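Shares 139 | Comments 13

"It can pour. Ask me again about the dishes."

By Siv Dalen
May

Borghild Engebretsen makes me a cup of coffee before we sit down, and she makes it herself, by hand, with a filter and a kettle, the way she has done every morning for as long as she has worked at Gravdale. I mention this only because I had come to ask her about machines that make drinks, and I suppose some part of me had hoped one would bring me something on a tray. She laughs when I admit it.

"Everybody hopes for that," she says. "My mother hoped for it when she came to visit. I told her, Mama, bring a thermos."

Engebretsen spent the first part of her working life behind counters, in a hotel bar and then in a cafe that served far too many kinds of lemonade, before she went back to school and came out the other end writing test plans for two-armed robots. It is a path she describes as completely logical, and after an hour in her company I had begun to agree with her. The question she gets paid to ask is a plain one: can the machine do this chore, in an ordinary room, with ordinary things, well enough that you would leave it alone with the job?

So, can it?

"Which chore?" she says at once, and holds up a finger. "You see, that is already my whole trouble with this conversation. People say 'housework' as if it were one thing. Making a cold drink is a dozen little jobs. You take hold of a bottle. You deal with a cap. You tip it, you stop tipping it, you pick up something long and thin and you go round and round in a glass without knocking the glass over. My nephew is 13 and he still can't do the last one."

She is fond of drinks as a test, and not just out of loyalty to her old trade. A bottle is easy to find in any kitchen and any shop. Clear plastic and clear glass are hard for cameras, she explains, since you see what is behind them as much as you see the thing itself. Liquid moves when you move. And people notice at once when a drink has gone wrong, even people who know nothing about robots.

"If a machine folds a towel a bit crooked, you forgive it," she says. "If it pours juice on your counter, you remember that for years. I remember every drink I ever spilled on a customer. There was a man in a cream suit. I won't go into it."

She does go into it, at some length, and it is a very good story, but I promised to leave it out.

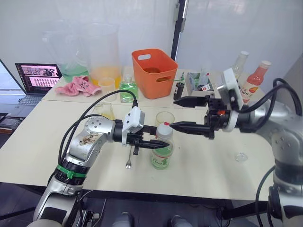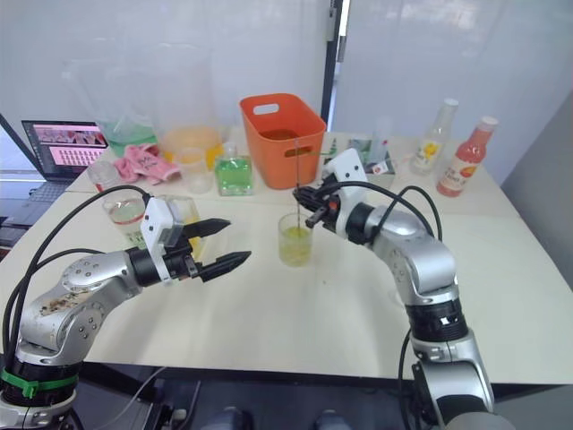
Mixing drinks with two arms: a grip on the bottle in the first picture, the stirring rod in the glass in the second.

What surprises visitors, she tells me, is how much effort goes into holding things. We think of pouring as the skill, but a soft plastic bottle gives when you squeeze it, and it gives differently when it is full and when it is nearly gone. Squeeze too little and it slips. Squeeze too much and, with the cap off, you have a fountain.

"You and I feel that in our fingertips and never think about it. I had to sit down and write it out as if I were explaining it to somebody from the moon."

And two arms? Is that simply so it looks more like us?

"Oh, no, you try unscrewing a cap with one hand!" She reaches for the jar of sugar on the table between us and shows me, gripping it against her sweater and turning the lid with her palm. "People can cheat like this. We use our ribs, our knees, our teeth, God forgive us. A machine on a stand has no knees. So one hand holds and the other works, and then they have to keep out of each other's way, and that part is harder than I ever expected."

She keeps a notebook, an actual paper one, with a line for every attempt she has watched all the way through. When I visited, it stood at 1262. She would not give me a success rate, however nicely I asked, and I asked three times. A single number, she says, would be wrong in both directions. On a good day with glasses it has met before, a machine can look like an old hand. Swap in a taller glass and it may behave as if it had never seen a table.

"That's where we are. It can pour. Ask me again about the dishes."

On shops and cafes she is a little more hopeful than on homes. A counter stays where it is, the cups are all alike, and there is usually a person close by. She could picture a machine filling and stirring simple cold drinks through a slow afternoon, with someone at the register who can step over and help. In a home there are cats, and mail on the counter, and a mug from 2 jobs ago that you won't let anyone throw out.

Would she have one in her own kitchen?

She thinks about this for a long while and pours me more coffee.

"For my mother, yes, when it's ready. Her hands are bad and she hates to ask. For me, I don't know. I like doing this part."

Related
Maltance tries a shelf-stocking machine on the night shift
The Ornavero laundry test, one spring later
Gashaw and the trouble with folding fitted sheets
Readers write: the chore I would give away first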